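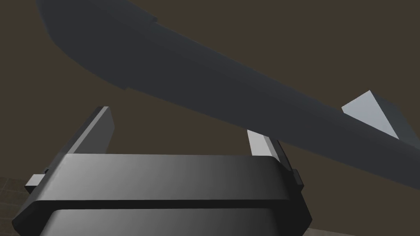
Trouser blocks and the rise problem: speaker notes
Barış Eren, pattern room, Bumard

Slot is after lunch, 2 pm. Keep the opening short and go straight to the block.

1. Opening

Say what the talk covers: how we redrafted the men's trouser block between the autumn and spring ranges, and what changed in fit as a result. Jackets are out of scope. If anyone asks about the waistcoat, take it at the end.

The old block was drafted for the first Bumard collection and had been graded up and down ever since without anyone redrawing the crotch curve. It worked at a 32 waist. Above a 36 it pulled at the front thigh, and below a 30 it bagged under the seat.

2. Where the complaints came from

We sold 2,657 pairs across the two ranges before the redraft. Of those, 470 came back. Going through the returns slips, the largest group gave the reason as "too tight when sitting". Waist size was rarely mentioned. Customers were buying a size up to get room in the rise and then having the waist taken in, and the slips do not record that, so the true figure is higher.

Pause here. People tend to want to write the numbers down.

3. Definitions

Front rise: crotch seam to top of waistband, centre front.
Back rise: the same, centre back.
Fork: the horizontal extension of front and back at crotch level. Most of the talk is about the fork.

Many menswear labels quote front rise only. A trouser with an 11 inch front rise can still be uncomfortable if the back fork is short, because the body has depth as well as height. Show the side view on the flip chart - draw it by hand, it takes a minute.

4. What we changed

Back fork extended on all sizes. The extension is no longer a fixed amount; it is worked from the hip measurement.

Centre back seam angle opened slightly. This adds length when the wearer sits. The cost is a little extra cloth below the seat when standing. We accepted it.

Front pleat moved towards the side seam. Minor, but it stopped the pocket mouth from gaping.

Knee and hem unchanged. Mention this, as the question comes up every time.

5. Cloth

The same block behaves differently in each cloth. We tested three.

Mernik wool, plain weave, mid-weight: hangs well, shows every error in the seat. Use this for first fittings.
Uçar cotton drill: stiff at first, relaxes at the knee with wear. Needs a slightly longer back rise.
Zorkov flannel: forgiving. Hides faults, so do not approve a block in flannel.

Pass the three swatches round at this point. Ask for them back.

6. Fittings

We fitted nine men, all regular wearers of tailored trousers. Each was fitted standing, seated and on a stair. The stair fitting was added late and should have been there from the start. Two of them still had drag lines from the crotch to the hip after the first revision. Both had a prominent seat and a flat front, and the standard balance does not suit that figure. We now cut them from a separate back panel.

7. Still open

Grading above a 42 waist. The hip formula gives a fork that is too long at that end. A cap is being tried and the sample is due in November.

Side adjusters against belt loops: no view yet.

Questions. If there are none, go back to the side view and explain the seat angle again, more slowly.

Last updated: November
14 shares | 3 comments
Contact the pattern room | © Bumard | Back to top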